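Ticket 171: Washing machine at Engate flat stops before final spin
Opened by: Ruxandra Pană
Opened: Sep 28, 2025
Status: Resolved, follow-up pending
Priority: Normal

Fault as reported
Front loader, Brerkier, first-floor flat. On the cottons programme the machine washes and rinses as normal, then pauses with nine minutes left on the display. The drum turns slowly one way, then the other, stops, and tries again. After several attempts the programme ends without a spin. No error code. Door unlocks. Load comes out heavy and has to be wrung by hand over the bath.

Small loads are affected more often than full ones. A single tablecloth or a couple of towels will fail nearly every time. A full load of shirts usually gets through.

Entry 1
Asked for the spin setting and the programme. Reply: cottons, 40 degrees, spin at maximum. The dial was changed once to a lower speed and the fault went away for that wash, then came back on the next one at the same setting. Dial fault not ruled out.

Entry 2
Filter opened and drained into a tray. One hair grip, some lint, a button. Filter refitted and a rinse and drain run empty. Water cleared in normal time. Drain hose checked behind the unit: no kink, end sits at the correct height in the standpipe. Blocked drain ruled out as the cause, although the filter was due a clean.

Entry 3
Spin-only programme run with an empty drum. Reached full speed, no knocking. Motor and belt treated as good. Repeated with one wet bath towel: four attempts to balance, then end of programme. Repeated with the same towel plus three more: spun normally on the second attempt.

This points to the balance check. The machine measures how evenly the drum turns before it allows the fast spin, and gives up if the load stays on one side. One heavy wet item cannot spread itself around the drum.
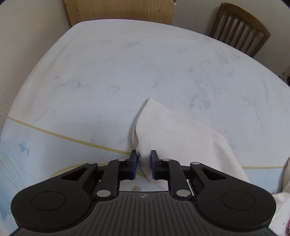 A load of one large piece should therefore go in with two or three smaller items of similar cloth. Duvet covers need to be buttoned up first, otherwise everything else ends up inside them and the drum carries a single lump.

Entry 4
Advice above followed for a week. Better, but two failures with a properly mixed load. Site visit arranged.

Entry 5
Level checked with a spirit level on the top panel. Machine is low at the front left. With the door shut, pressing on opposite corners makes it rock. The front left foot had wound itself up and its locknut was loose. The other three locknuts were hand-tight only.

Floor is boards over joists with vinyl on top. There is a soft spot under the same corner, so a foot adjusted without the locknut will not stay put.

Work done:
Front left foot wound down until the rocking stopped.
Level checked side to side and front to back.
All four locknuts tightened up against the cabinet with a spanner.
Level checked again after one full spin, no change.

Entry 6
Test washes after levelling. Mixed load, cottons 40: passed first time. Four towels: passed first time. One towel alone: failed twice, passed once. The last result is within what the manual allows, as it states that single items may not be spun.

Tenant asked whether the balance check can be switched off. It cannot, and it should not be bypassed. An uneven load at full speed will damage the bearings and the dampers.

Entry 7
Dampers tested by pressing down on the drum and letting go. It came back up and settled without bouncing. No replacement needed. Transit bolts confirmed removed, blanking caps fitted in all four holes.

Outstanding
Recheck foot and locknuts in November. If the front left corner has dropped again, lift the machine out and fit a sheet of ply across the joists. Joiner at Berent has been asked for a price on this. Do not use rubber pads under the feet in the meantime, as they make the rocking worse on this floor.

Ticket to stay open until the recheck is logged.

Related tickets
Dryer at Grīnberga trips the breaker after start
Brerkier front loader: door will not unlock after drain
Slow fill on cold wash, Engate ground floor
Smell from standpipe when the bath is emptied
Replacing a worn door seal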